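Flemeck Handover Method

The Flemeck handover method, often shortened to Flemeck, is a procedure for training two-armed robots to work with small objects that are awkward to manage with one gripper. It is used mainly for thin, dark, rigid items that are held by one arm while the other approaches, or that are set down in a shallow holder. The method was developed by Comfort Issahaku and Nana Tsikata at the Ansah Laboratory, and first described in a technical report dated November 10, 2022. It is one of several methods that treat the choice of arm as part of the learned behavior instead of fixing it in advance.

Background

Robots with two arms are often programmed so that each arm has a set role. One arm holds, the other acts. Such a division is simple to write and easy to check, but it fails when an object arrives on the wrong side or in a position that the assigned arm cannot reach well. Programs that correct for this by hand tend to grow long, and each new object requires further rules.

Learning from demonstration offers another route. A human operator guides both arms through a task many times, and a control policy is fitted to the recorded motions and camera views. Early work at Ansah showed that policies trained in this way copied the operator's preferred hand. An operator who favored the right arm produced a robot that favored the right arm, even where the left arm was closer to the object. Issahaku named this effect "side carryover," and the term appears in most later papers from the laboratory.

The method takes its name from the Flemeck room, the laboratory space in which the first recordings were made.

Procedure

Each recording session uses two arms that reach over a shared table from opposite sides. The operator is given a starting arm and a goal, and completes the task without further instruction. Starting arms are balanced across the session, so that left and right appear equally often for every object.
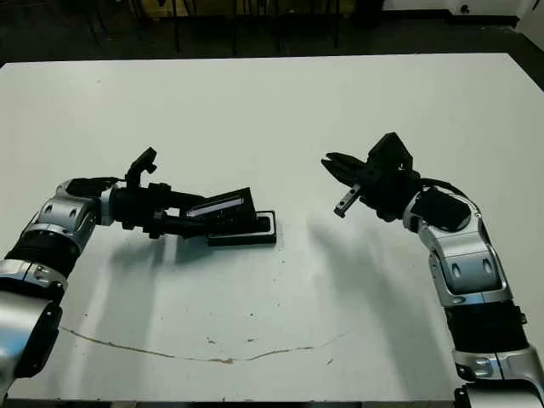 Why does the method record the arm that is not holding anything?
The position of the free arm shows where the operator intends to act next, and a policy trained without it tends to move the second arm too late.

Recordings are divided into three phases. In the approach phase, neither gripper has touched the object. In the single-hold phase, one gripper has closed on it. In the shared phase, both grippers are in contact, or the object is in contact with one gripper and a fixed surface. The boundaries between phases are marked by a person after the session. Tsikata's group tried automatic marking based on gripper force, but it placed the start of the shared phase too early when a light object brushed the table, and the practice was dropped.

After marking, each recording is paired with another of the same object in which the starting arm was reversed. The two need not match in timing. During training, the policy is asked to predict the next motion for both members of a pair, and it is penalized when its choice of arm depends on the identity of the operator. This penalty, called the pairing term, is the main technical contribution of the method. Its weight is lowered gradually during training, as a constant weight was found to make the arms hesitate in the single-hold phase.

The camera views are used as recorded. Marks and specks on the work surface are not removed, and shadows cast by the arms are not corrected. The authors reported that policies trained on cleaned views performed worse when returned to an ordinary table.

Equipment

The method does not depend on a particular arm. The published work used a pair of jointed arms with two-finger grippers, together with a view from head height that takes in the tabletop. Small cameras mounted near the grippers supply a closer view during placement, when the arm may hide the object from above.

Software for the procedure is distributed by the laboratory under the name Zollel. It includes the marking tool, the pairing routine and a set of checks that reject sessions in which the two starting arms are not balanced. Getent, a simulator maintained by a separate group at Ansah, can replay Zollel recordings, although contact between thin objects and shallow rims is represented only in a simplified form.

Results

The 2022 report was based on 1,063 recordings, of which 449 included a complete shared phase. The remainder ended in the approach or single-hold phase, either by design or because the operator stopped early. All were kept for training, since the early phases were found to be useful even without a finished task.

Policies trained with the pairing term selected the closer arm more often than policies trained without it. The largest gain was in placement into shallow holders, where a poor choice of arm at the start leaves the wrist at a steep angle at the end. For objects with a tilted panel or other raised part, the gain was smaller. The authors suggested that in such cases the shape of the object limits where it can be held, so that the choice of arm matters less than the choice of grip.

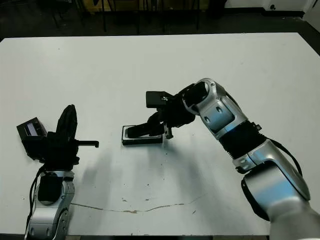
ANSAH LABORATORY, February

A supplement to the report added tests with operators who had not taken part in the original sessions. Side carryover was lower for these operators as well, although the supplement noted that the group was small and that all of its members had received the same training. It also corrected an error in the description of the phase boundaries. The original text had stated that the shared phase begins when the second gripper closes. The corrected text states that it begins at first contact, whether or not the gripper closes.

The supplement introduced a test known as the rim test. A long, narrow object is lowered into a tray-shaped holder, and the trial is scored on whether the object comes to rest within the raised border. Trials in which the free arm touches the holder are scored separately. The rim test has since been used by the laboratory to compare later versions of the method.

Limitations

The method requires twice the usual number of demonstrations for each object, one set for each starting arm. For laboratories with few operators this is a considerable cost. Tsikata later proposed mirroring existing recordings to supply the missing half, but mirrored recordings do not reproduce the lighting of the room or the routing of cables on the arms, and the resulting policies were less steady near the end of a placement.

A second limitation concerns dark objects held by dark grippers. In the overhead view the edge between the two can be hard to find, and the policy may misjudge how far the object extends beyond the fingers. The wrist views reduce this problem but do not remove it. Issahaku has recommended that users of Zollel record additional single-hold phases for such objects.

The pairing term also assumes that either arm could reasonably begin the task. Where the layout of the table rules out one side, the term has no useful effect and may slow training.

Later work

Version 2 of the procedure replaced the fixed division into phases with a continuous measure of contact. It retains the pairing term and the balanced sessions. Recordings made under the first version can be converted, provided that the original phase marks are available.

See also

Side carryover
Rim test
Zollel (software)
Getent (simulator)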